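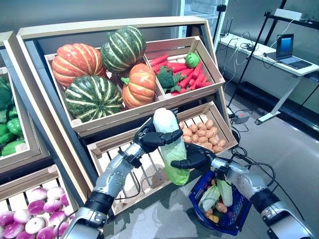

Looking After Game Controllers at Home

Sticky buttons and a drifting stick are usually down to dirt. Before you buy a new pad, try a proper clean. The tips below were written with the Hovard wireless pad in mind but most controllers come apart in much the same way.

Switch the pad off and unplug the cable. If it takes ordinary batteries, remove them.

Wipe the shell with a cloth that is barely damp. Washing-up liquid is fine in a very small amount – never spray anything straight on to the buttons.

Run a wooden cocktail stick along the seam where the two halves meet. Most of the grime collects there and around the triggers.

For a sticky button, dip a cotton bud in isopropyl alcohol, go round the edge and press the button repeatedly. Leave it for 2 hours before you play.

Stick drift: push the stick gently to one side, clean the exposed part of the dome, then do the other sides. Recalibrate in the console settings afterwards. If it still drifts, the sensor is probably worn and will need replacing.

Storage

Keep pads off the windowsill. Sun makes rubber grips go tacky, and there is no good cure for that. A cutlery tray in a drawer holds 4 pads with their cables. Tie the cables loosely, with no sharp bends near the plug.

Reader tips

Pankaj Upadhyay puts a strip of masking tape on each charger with the name of the pad it belongs to.

Baltasar Gallardo uses an old soft toothbrush on textured grips. Dry bristles only.

Next page: cleaning dust out of a console fan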